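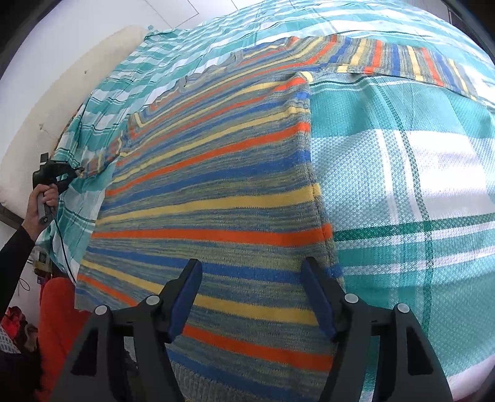 OK so, folding. I ran the folding room at Pluleston for years before I got moved to "process", and I want to talk about what happened to the job of folding when we started handing part of it to a machine. Most talks on this go straight to the robot. I'd like to stay with the hands a bit longer. Leave the sweater up while I talk (orange stripes, blue stripes, all that speckled yarn in between) and look at the two blue pads held apart over it. Every person in my old crew would tell you the same thing about a knit like that: you don't pinch it by the stripe and yank. You get under it. Try explaining "get under it" to a machine!

Pause here. Ask who has folded a sweater this week. Ask who could write down how they did it.

Who we are, quickly. Pluleston is a wash-and-fold in Drirnell, home laundry mostly, plus bedding for a few small hotels. Seven people in the folding room. On a heavy shift we send out about 185 bags. It's standing work, it's warm, and by the last couple of hours your thumbs hurt. I say this because some people hear "automation" and picture us losing something lovely. Parts of it were lovely. The thumbs were not.

The system we got comes from Sirex and it's called Tu. Two arms over a table. I'm not here to sell it, I've had my fights with it. It learns from people doing the job with hand-held grippers, so before the arms did any folding for us, we did a whole lot of folding with those grippers. One in each hand, two fingers on each one, and off you go.

Tell the first-day story. Keep it short, I always drag this out.

First day I was terrible. I've been folding clothes since I was a kid and I could not turn a sleeve in. You lose your fingertips, basically. You lose all the little things you feel through them, like whether you've picked up one layer or both. Costel Ardeleanu, who's the fastest folder I ever worked with, put the grippers down after a dozen tries and went outside for a while. When he came back he folded the same T-shirt over and over until it looked right, and he didn't talk to any of us until lunch.

So that's the first change I want to point at. Your best people get to be beginners again, in front of everyone, on work they're proud of. We didn't plan for that at all. We'd planned for cables and table height and where to put the chargers. If I could do one thing over, I'd give people a room with the door shut for the first few days and no targets.

The second change was a nicer surprise. People started talking about how they fold! We'd worked side by side forever and never discussed it. Now you'd have two folks arguing over whether you start a sweater at the hem or the shoulders, or what to do when the bedspread underneath bunches up and comes along for the ride. (It does that. On a soft surface you grab a bit of blanket with the sweater if you go in too deep.) Costel turned out to have a different first move for ribbed hems than for plain ones, and I'd never noticed, and neither had he.

Mircea Sandu, on our side of the project, began writing these things down on cards. The cards are still taped up by the tables. New hires read them. I think they've done more for our quality than the arms have, and I've said that to Sirex, and they took it pretty well.

Now pay. Slow down here, somebody will ask anyway.

Showing a machine how to do your job is work, and it's a different job from the one you were hired for. At first it went on the clock at the regular folding rate, and people were unhappy, and they were right. We had a couple of rough meetings. What we landed on: a higher rate for gripper hours, nobody has to do it, and no more than two hours of it in a shift. Your wrists will thank you for the cap. The grippers have some weight to them and you're holding your arms out over the cloth the whole time.

Jobs. We had seven people in the room when this began and we have seven now. I can't promise you what that number will be later, and I didn't promise the crew either. I told them what I knew and when I'd know more. Tu takes the towels and the flat sheets and it's fine at T-shirts. Sweaters, baby clothes, anything with a hood or straps, that's still us. So the day is made of harder pieces than it used to be. Some of the crew like that. A couple of them miss the towels, because towels were when you could let your mind wander and chat. I hadn't thought of towels as a rest break. Turns out they were one, and we'd given it to the arms. We put in an extra ten-minute break in October and it should have been there from the start.

If time's short, skip the next bit and go to questions.

Complaints. Customers mostly didn't notice. One lady noticed her dish towels were folded in thirds where they used to be in quarters, and she wanted quarters. It took us longer to get quarters out of Tu than I'd like to admit, so for a while Costel did hers by hand and marked the bag.

Questions. Have the cards with me, pass them around, and get them back this time.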